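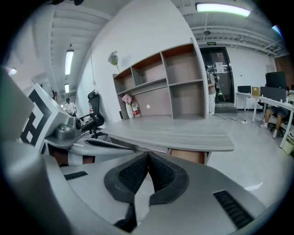

Planning the Second Year of an Automation Budget

The purchase price is the figure most boards approve, and it seldom covers the full cost of putting a gripper to work. At Odeck, which moved its handling trials into a shared office floor in May, the first request listed hardware only. Replacement finger pads, calibration time and operator training were added later as separate items.

Procurement staff now ask suppliers for a 12-month schedule of wear parts. Prekitz and Ertürk both quote ribbed rubber pads by the set, but on different terms: Prekitz requires a minimum order of 100 sets, while Ertürk sells single sets at a higher unit price.

Hours of use matter as much as price. Odeck budgeted for 340 hours of hand-held operation and recorded 456. The overrun brought forward a service visit from Brodon that had been assigned to the following year.

Departments preparing a first request should enter floor space, power and supervision as named lines, and should confirm in writing which party pays for shipping on returned units.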